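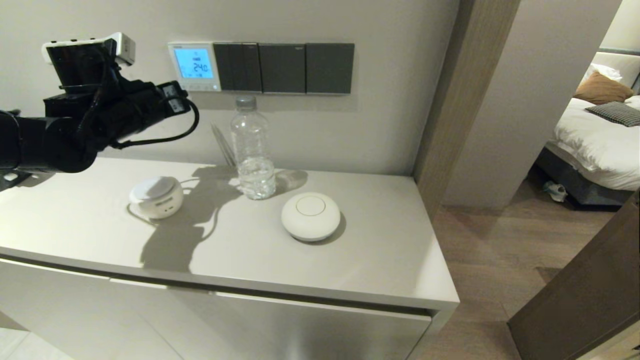
How to Sequence Your Own Album

You have the songs. They're mixed, or close enough that you've stopped waking up at night over the snare, and now somebody has to decide what order they go in. I have done this for three records of my own and a handful for friends, and I still love it more than any other part of making an album (yes, more than the singing!). Give yourself a few evenings for it.

1. Make a card for every song

Plain index cards are fine. Write the title, the key, the tempo, the length, and the very first and very last sound you hear. That last bit matters more than you'd think, because the ends and beginnings are what will be rubbing up against each other. Our Hervieu record had 11 songs, and four of them started with the same strummed G chord. I had played those songs for two years without noticing.

2. Pick your opener and your closer

Do these two before anything else. The opener should sound like you on a good day, and it should get to the voice fairly soon. I put a long, moody instrumental first on our Prundero EP and I would love to have that one back. For the closer, try the song you'd want people to sit quietly after.

3. Lay out the middle in two halves

Even if you're never going to press vinyl, pretend there's a side A and a side B. Track five or six then gets to be a fresh start, and it's a lovely spot for something upbeat that was too odd to open with. Keep your two slowest songs apart unless they really belong together.

If you are pressing vinyl, add up the minutes on each side now and ask your plant what they're comfortable with. Louder, brighter songs do better toward the outside of the record, so a quiet one at the end of each side is a kindness to everybody.

4. Listen to the joins

Make a playlist and play only the last 20 seconds of each song and the first 20 of the next. Write down any spot where you wince. Sometimes swapping two cards fixes it, and sometimes all you need is a longer gap. We left 8 seconds of quiet before "Divulia" and it changed the whole song.

5. Go for a drive

Then play the whole thing, start to finish, no skipping, while you drive or do the dishes. Notice where your mind wanders off. If it's the same place twice, move something, or think about leaving a song out (it can be a B-side, it won't be sad).

6. Leave it alone for a week

Save the order, put the cards in an envelope, and listen to other people's music for a while.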